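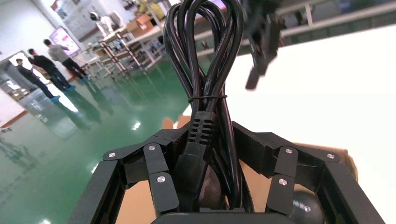 The Baran Cord Library: Packing Month Gallery

Welcome to the March gallery! If you've borrowed from us before, you know the Baran Cord Library as a website with a search box and a very long list. This page is for everyone who has written in to ask how the cords get folded, tied and boxed, and for the handful of you who, like me, will happily look at a well-wrapped cord for longer than is probably normal.

We lend and give away the small stuff that makes other stuff work. Power cords, video cables, mice, keyboards, adapters, the bits that go missing in a move. The list stood at 3929 items when we closed the books for the winter, and 2630 of those are cords of one sort or another. I love that number. It means that if your monitor came secondhand from a cousin with nothing to plug it in with, the odds are very much on your side.

Packing month is when we go back through the lot. Everything gets pulled, looked over, retied if it needs it, and put in a box that suits it. It's my favorite stretch of the year. You get the whole collection passing under your nose, and you find things you forgot you had (a serial cable as long as the hallway, for one, and a trackball in a color I can only call soup).

Click through at your own pace. The notes are longer than usual this time, and I had fun writing them.

ON FOLDING

We fold power cords long. There are two schools on this and I've belonged to both. The round coil is lovely for anything thin and bendy, and it hangs well on a peg. A power cord is stiffer and has a chunky plug on it, and when you coil it round you get a doughnut with a brick hanging off the side. Fold it back and forth in long loops, though, and you get a neat upright bundle that slides into the end of a box and stays there.

Our usual way goes like this. Hold the plug end in your palm. Run the cord up a hand and a half, bring it back down, and keep going until you have a short tail left. Don't pull the folds tight! The bends at each end should stay soft and round, a little like the top of a hairpin. Then one tie goes around the waist of the whole thing, snug enough that the loops hold together and slack enough that you could slip a pencil under it.

Please leave the strain relief alone. That's the ridged or slotted piece of soft plastic where the cord goes into the plug, and it's there so the wire can flex without snapping. We get cords back every month with the first fold made right at that spot, bent hard over. Start your first fold a few inches along and the cord will outlive the lamp, the monitor and possibly the house.

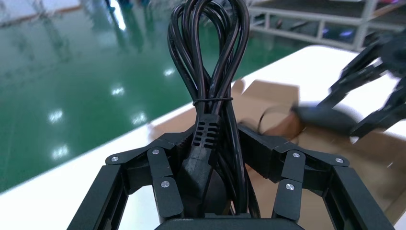 Power cord in long loops, one thin black tie around the bundle.

Look at those loops! They all come up to a narrow top and then spread out a bit on the way down, and the tie sits right above the plug. This is the shape I try to teach every new packer in the first ten minutes. It stands up, it stacks, and when you open the box you see the plug at once, so you know what you've got before you've undone anything.

I'm also a fan of the plain thin tie. We went through a Velcro phase, in bright colors, with a chart on the wall that told you which color meant what. It was very cheerful and it lasted one season. The Velcro picked up lint, it grabbed on to every other piece of Velcro in the bin, and no two people read the chart the same way. The thin ties take up no room. If yours arrives with one, keep it and put it back on when you return the cord. Twist it twice, three times at the most.

A few of you asked about rubber bands. I can't recommend them. They go sticky after a year in a warm closet and leave a mark on the cord that nothing will take off. Masking tape is worse. Kitchen string is fine, and I have a soft spot for the borrower in Orkness who sends everything back tied in butcher's twine with a proper bow.

THE TABLE

The packing table is white, and that was Mimoza Krasniqi's idea. We used to work on an old brown door laid over two trestles, and with a brown box and a black cord on a brown door you could lose a screw, a label and half an afternoon. On white, everything shows. Dust shows too, so the table gets wiped down at lunch, but I'd take that trade any day. The floor under it is green and glossy, and small dropped things are easy enough to spot down there as long as they aren't also green.

Mimoza wrote the packing sheet we all use. It has 17 lines and fits on one side of paper, and I've never once seen her look at it. Most of it is what you'd expect: check the plug for cracks, check the cord along its full length with your fingers as well as your eyes, wipe it, fold it, tie it. The line I like best is number 9, which just says "Would you be glad to get this?" If the answer is no, it goes back in the pile for another wipe.

The room is at its nicest in the late afternoon. The radio's on, somebody has brought something to eat (not at the table, please), and there's a rhythm to it that I find deeply soothing. Fold, tie, box. I've had whole conversations over that table that I couldn't have had anywhere else, mostly about soup and roof repairs.

THE BOXES

Now for the boxes, where I could go on all day. We use plain brown cardboard with an attached lid, the kind that folds up from a flat sheet. No glue, no tape, just flaps that tuck in. They come in 4 sizes from a supplier in Groltau and arrive in a stack so flat and so tidy that I feel a little sorry to break it open.

Folding one for the first time is a puzzle. Folding the fiftieth is a pleasure. The sides come up, the corners turn in, the little tuck flaps on the lid find their places, and there's a small soft thump as it shuts. Krešimir Ionescu can do one in the time it takes me to find the right way up, and he's been very patient with me about it.

The lid stays up while you pack. It makes a nice backstop, it keeps your cables from sliding off behind, and you can see straight away if a corner is crushed or a flap has torn. We reuse boxes until they give up, so that look at the corners matters. A box that has been to Orkness and back six times has earned a rest.

We've started packing sets this year, and that's the part I'm most excited about. For years you had to ask for each thing separately, and people would write back a week later to say they had the keyboard and now needed the mouse. So we sat down with the old requests, saw which things kept being asked for together, and made up sets to match. The Fakel set is the popular one. It's named after the street where we first had a shelf, and it's meant for someone setting up a desk from nothing.
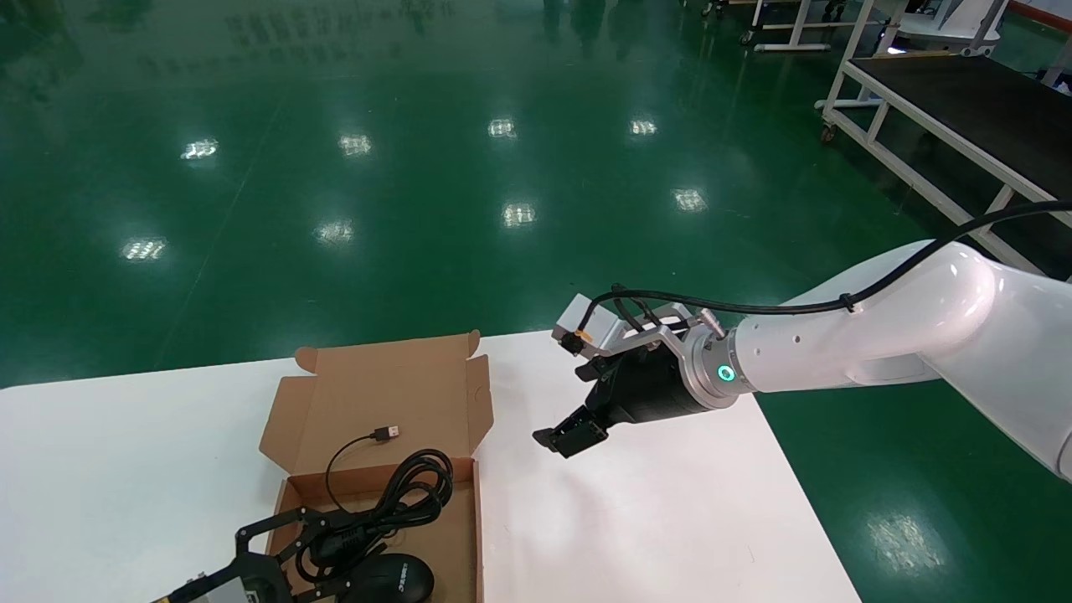 Box open on the white table, with a computer mouse, a looped black cable and its USB-A plug in view.

Mice are the things I get the most thank-you notes about, oddly enough. You can manage without a lot on a desk, and you can even manage with a trackpad for a good while, but hand someone a decent mouse after that and they write you a letter. I like the rounded glossy ones best for looks, though they do show every fingerprint. Ours get a going-over with a barely damp cloth, then a dry one, and the wheel gets a few turns to make sure it clicks along evenly.

For thinner cables, loose loops are just right. They don't need the long upright fold that a power cord does, and they fill the corners of a box nicely, a bit like packing paper that happens to be useful. Find the plug before you close the lid and lay it flat with nothing heavy resting on it. USB plugs are tougher than they look, but a bent one is no fun for anybody.

SMALL QUESTIONS, ANSWERED

Can you send things back in a different box? Yes, of course, if it's about the same size. We'll put it to work.

Do you take donations of cords nobody can identify? We do, and gladly. There's a bin for mystery cords and a small, devoted group who go through it with a magnifying glass and far too much coffee. Last spring they put a name to a plug that had been in there longer than I've been with the library.

Do you want my old phone chargers? Only if they're whole. Anything with bare wire showing should go to your local electronics recycling.

May I come and fold? Please do! Afternoons are best, sleeves rolled up. We'll start you on power cords, and Krešimir will show you the boxes once you've got the knack of the tie.

The next gallery will be keyboards, before and after cleaning. I've seen a few of the befores already, and you may want to look at them on an empty stomach.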